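I spent most of a day in September at the Celtness open day in Prekcombe and took more notes than I expected to. This is a cleaned-up version of them, written for people who work with pick-and-place equipment and want to know how the teaching side of manipulation is being done now. I have left out the catering and the parking.

Celtness does contract automation. Their bread and butter is packing cells for food plants, and the front half of the building is set up for that. The first stop was a two-axis gantry loading trays, which ran the whole time we were there and which I will not describe because it is the same gantry everyone has. Cycle time was 3 seconds per tray. It stopped once, for a sensor fault, and was restarted from the panel.

The second stop was a cell called Panero. It is a sorting cell for loose items: a belt, an arm, a two-finger gripper and a camera looking straight down. The items were boxed goods and bottles for the first run, and it handled those without trouble. For the second run the operator switched to soft packaging, meaning bags, film and folded paper. The pick rate dropped by more than half. Two of the failures were double picks, where the fingers closed on one bag and a second came with it. The rest were closures on nothing, with the planned grasp point sitting on a fold that gave way as the fingers came down.

I asked Urmas Kļaviņa, who ran that cell, whether suction would have done better. He said they had tried it. Suction is fine on flat sealed film and poor on anything crumpled or torn, where the cup leaks before it seals. They keep a suction head on the shelf for one customer and use fingers for everything else.

The reason for the second run became clear in the afternoon session, which was the part I had come for. Mereana Cosgrove leads the manipulation work and she gave a talk of 40 minutes or so, followed by a demonstration. Her position is that writing grasp rules for soft items is a dead end at their scale. They had a rule set, it grew to something over 400 entries, and each new product broke a few of the old ones. They froze it and started collecting demonstrations.

The method is simple to state. A person holds a gripper in each hand and does the task with them. The grippers record finger opening and motion, cameras record the view, and a policy is trained on the result. No arm is involved at collection time, so the work can be done wherever the task is found. The project under which they do this is called Te Moana. As of the talk it held 1,588 accepted demonstrations, and the target before they retrain is 3,000.

Some points from the talk that I wrote down more or less as given:

Acceptance matters more than volume. A demonstration is rejected if tracking is lost for longer than a set window, if the operator touches the item with a bare hand, or if the item leaves the work surface. Their rejection rate at the beginning was bad. It improved once operators were told to slow down on approach and close fully before lifting.

Two-handed tasks are harder to synchronize than they look. Each gripper has its own clock. Celtness aligns the two streams afterward with a shared motion at the start of each recording — the operator brings the fingertips together and parts them again — and discards anything where the offset drifts.

Surfaces are changed on purpose. Training on one table gives you a policy for one table. They use cloths of different colors and move between rooms, and ordinary domestic clutter is left alone. She showed loss curves for a fixed-surface set and a mixed-surface set of the same size. The mixed set trained slower and did better on held-out items. I would have liked error bars.

Finger pads wear. The compliant pads are the part that touches everything, and a worn pad slips on film at an opening where a new one holds. They now log pad changes along with the recordings. I thought this was the most useful remark of the day and it got one sentence.

The demonstration after the talk was tidying of snack wrappers and scrap paper. It is a dull task and a good test. Each wrapper has a different stiffness, the printed film is reflective, and the pile changes shape every time it is touched. The operators approach with the fingers closed or nearly so, then open late.

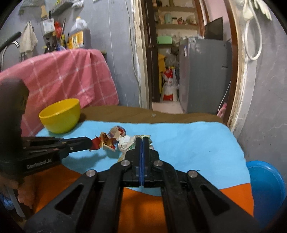
Why use hand-held grippers when the robot arm could be driven directly by remote control?

Speed and cost, mostly. Driving an arm remotely is slow, it ties up the arm, and the operator gets little or no feel for contact. With a gripper in the hand the operator feels resistance through the linkage and works at close to normal pace. The price is paid later, when some of the recorded motions turn out to be outside what the arm can reach and have to be filtered out.

I tried a pair for a few minutes. The grip is comfortable enough, though the wrist gets tired sooner than the fingers do. My instinct was to pinch at the edge of a wrapper, and it slid out both times. Pressing down into the middle and closing worked better. Mereana said most new operators need an hour or two before their recordings are worth keeping.

Two things were not answered. The first was how the policy behaves when the wrapper is stuck to the surface, for which they have no data yet. The second was transfer back to Panero. The talk implied that the next version of the cell will run the trained policy in place of the rule set, but no date was offered and the cell we saw in the morning was still on rules. I have asked to be told when it changes over and will add a note if I go back.

Posted 20/02/2020

Contact | Copyright, all rights reserved | Back to top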